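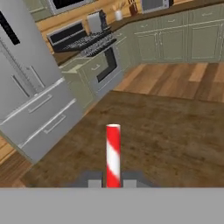
Before you put any oil on a worktop or table, find out what is already on the surface. Bare timber takes oil readily, but a varnished or lacquered top will not, and the oil will sit on it and stay sticky. A dark brown wooden surface with mottled, streaky grain needs extra care at this stage, as old wax and grease marks are hard to pick out against the darker patches. Put a few drops of water on a spot near the back and wait 10 minutes. If the water soaks in and leaves a dull mark, the top is ready for Zevari Worktop Oil. If it stays in beads, go to section 5, Removing an old finish.

4. Applying the first coat

You will need: Zevari Worktop Oil, a Triden applicator pad, two lint-free cloths, 200 grit paper and a pair of gloves.

1. Clear the worktop and wipe it with a damp cloth. Leave it to dry overnight.
2. Sand lightly along the grain with the 200 grit paper. Do not use a power sander near joints.
3. Vacuum up the dust, then wipe again with a dry cloth.
4. Stir the oil slowly with a flat stick. Do not shake the tin.
5. Pour a small amount onto the pad and spread it along the grain. Work in strips the width of the pad.
6. Leave for 10 minutes, then wipe off everything that has not soaked in.
7. Leave the window open and keep the top clear until the next day.

Note: End grain takes up more oil than the face. Give sink cut-outs a second pass while the first is still wet.

CAUTION: Cloths soaked in oil can catch fire on their own. Lay them flat outdoors to dry, or put them in a bucket of water, before throwing them away.

4.1 Worktops and floors beside large appliances 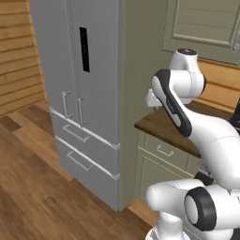
Fig. 7. Fridge freezer with two upper doors and two drawers, on a plank floor.

Check that doors and drawers can open fully without passing over freshly oiled wood. Tape card over the side panels next to the worktop. If you are also oiling the floor, use Morais Floor Oil and have a second person help you move the appliance out first. Do not push it back for 26 hours.

Note: Worktop oil is not hard enough for floors. The two products must not be mixed.

For later coats, repeat steps 4 to 7. Most tops need three. Spare pads can be ordered from Civton under part number 1617.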